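Papers > Service Robotics > Planning and Procurement > Section 4

4.3 What the purchase price leaves out

The Urkby plan rests on one claim: that a single humanoid could take over light carrying between kitchen and day room and so delay the purchase of a second fixed lift. We doubt the budget as it stands. The quotation from Dollholm covers the robot, one pair of hands and a year of software. It leaves out spare finger coverings, overhead support, floor space and the wages of whoever stands by while the machine works.

We asked for these to be priced separately. Standing by was put at 3,764 a year, on the assumption that one person could watch the robot and do other work as well. We saw no evidence for that assumption at Urkby or at Pokbridge. Hands are a further worry. The plan allows 2,000 for replacements, and a further 2,000 for fitting out the room, but the first sum was copied from an older plan for a wheeled machine with a simple two-part grip. A hand with separate fingers has more to wear out.

The tasks used to justify the purchase are also very light. Of the 21 listed, most involve one small container and a clear table. Figure 6 is typical of the work: the hand goes in low, under a plastic basket at the corner of the table, with a tether line and trailing cables still attached to the machine. A buyer should budget for that arrangement, cables included, until the supplier can show the same task done without it.

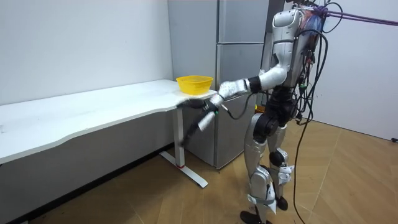
Figure 6. Reaching under a basket at the table corner.

Radomir Ionescu, commenting on a draft of this section, objected that we were charging the robot for costs every new machine brings in its first year, and that the Hägglund lift had needed a person beside it until August as well. We accept the comparison in part. The lift's attendance was written into its budget from the start, with an end date and a named post to pay for it. The present plan has neither, and we have left the attendance cost in every year of Table 5.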